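Narnum Hilfe-Forum > Haushalt > Aufräumen und Entsorgen
Zerknittertes blaues Plastik vom Teppichboden: Pfand oder Wertstoff?

Rosalía Urquijo
16. April 2020

Wir räumen einen Raum mit Teppichboden auf, 30 m². Dabei fällt durchscheinendes, hellblaues Plastik an, teils Getränkeflaschen, teils Verpackungsfolie. Stark zerknittert ist beides auf den ersten Blick schwer zu unterscheiden. Bisher haben wir fünf Säcke gefüllt. 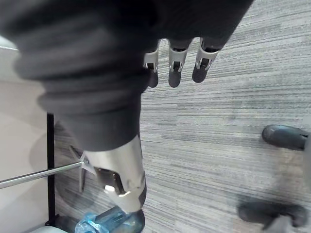 Hellblaues Plastik am unteren Rand, Flasche oder Folie

Wie trennt man das sinnvoll? Und nimmt der Automat zerdrückte Flaschen noch an? Bei uns kamen sechs Stück zurück, alle mit Etikett.

Vega Herrero

Zuerst auf das Gewinde prüfen. Eine Flasche hat auch zerdrückt noch einen festen Hals und einen verstärkten Boden, Folie ist überall gleich dünn. Die Farbe hilft nicht weiter, beides gibt es in Hellblau.

Zum Pfand: Der Automat liest bei Einwegflaschen Strichcode und Pfandzeichen. Liegt eine Falte quer über dem Code, wird die Flasche abgewiesen. Vorgehen:

Deckel abschrauben.
Flasche von innen aufblasen oder mit warmem Wasser füllen und wieder leeren. Kein kochendes Wasser, PET verformt sich.
Etikett glattstreichen, Deckel aufsetzen, mit dem Boden voran einlegen.

Bleibt der Code lesbar und der Automat lehnt trotzdem ab, an der Kasse vorlegen. Fehlt das Etikett ganz, gehört die Flasche zu den Wertstoffen. Folie leer und ohne Essensreste in den Gelben Sack oder die Gelbe Tonne, je nach Gemeinde.

Den Teppich erst absuchen, dann saugen. Dünne Folienstücke legen sich vor die Düse oder setzen sich im Rohr fest. Deckelringe am besten von Hand auflesen.

Grollero

Einfach alles in den Gelben Sack, der Aufwand lohnt sich nicht. Hatte im Oktober bis zu 208 Flaschen im Keller und die Hälfte davon war platt.

Rosalía Urquijo

Danke, warmes Wasser hat bei vier von den sechs gereicht. Die anderen beiden gehen an die Kasse.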